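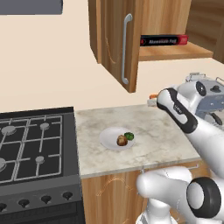 Millow Soft-Close Cabinet Hinge, pack of 2

Every kitchen has one door that announces its owner's mood to the whole house. Fit a pair of Millow hinges and you will have to slam something else. We suggest a drawer, though we sell dampers for those too.

The Millow is a full-overlay concealed hinge with the damper built into the cup. It opens to 110 degrees, stays where you leave it, and takes over for the last part of the swing. Teenagers have tried to beat it. They get a soft thud and go away disappointed.

Adjusts three ways with a plain Phillips screwdriver. If your door has hung crooked since you moved in, you may finally have to notice that the wall is crooked as well.

Item no. 1166
Finish: nickel
Cup: 35 mm
Screws: included, plus one spare, which you will drop behind the stove
Price per pack: $11

Tall pantry doors want three hinges, so buy two packs and keep the odd one in the drawer with the dead batteries.

Customer comments

"Quiet. My husband now sneaks crackers at midnight and I can't prove a thing." Brynhildur Juhl

"Took me all afternoon. The instructions say ten minutes. Good hinge." Horacio Barrientos

Ships from our Lirkham warehouse. Returns accepted on unopened packs.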